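Plovance Opens Multimeter Loan Store in Katene

Apr 12, 2023 — Plovance has opened a loan store for handheld digital multimeters at its Katene site. The store holds 459 meters, issued to training workshops in batches. Meters are kept upright in mesh-sided baskets, screens forward, with housing colors mixed.

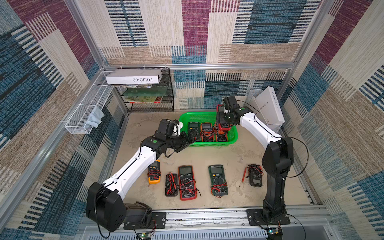 Hotorex, which books meters through the store, said a fixed loan period would suit its workshops better than open-ended issue.

Plovance will set loan periods in June. Test leads stay with their meter and are listed on the same record — jack positions are checked before each issue. Replacement leads are supplied by Lustix under an order for 500 sets.

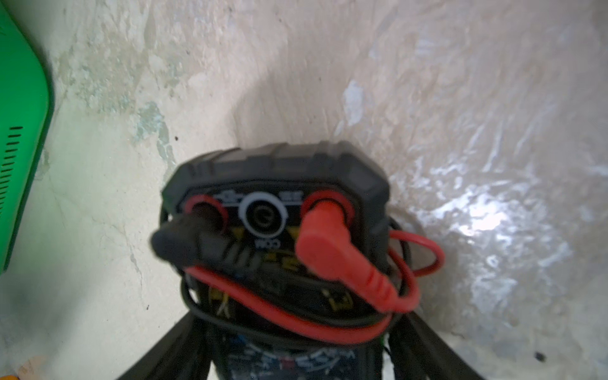

Digital multimeter with red and black test leads; the center jack is marked COM.

Workshops may reserve up to 200 meters per term.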